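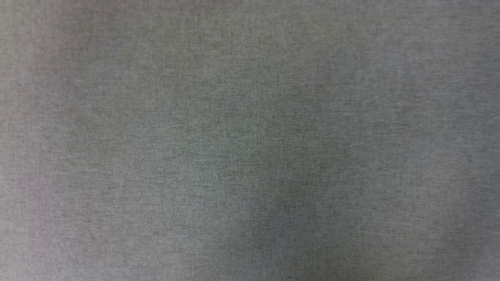
Última alteração desta página: junho

Soteo 30, módulo de manuseio de tecidos
Fabricante: Rimness
Referência: 239

O Soteo 30 é vendido para bancadas que trabalham com tecido em peça ou já cortado: estofamento, forro, revestimento de painéis. Trabalha bem com panos foscos de cor mesclada, como o cinza da foto. Para tecidos muito lisos ou brilhantes, peça um ensaio antes de fechar o orçamento.

O que está incluído
Braço, controlador e garra de agulhas Bugti
Câmera de punho com suporte
Cabo de 100 cm entre controlador e braço
Licença do programa Limo para um posto

O que se orça à parte
Mesa, proteção perimetral e ar comprimido
Jogo extra de agulhas (ref. 221)
Instalação e treinamento no local

Planejamento da compra
O prazo de entrega é de 30 dias após a confirmação do pedido. Reserve verba para a troca das agulhas, que são peça de desgaste e não entram na garantia. Quem processa mais de um tipo de pano deve enviar uma amostra de cada, sem dobras, com a referência do fornecedor no verso.

Pedidos de orçamento: Jui-lin Lam, setor comercial. As amostras são recebidas na quarta-feira, até as 16h.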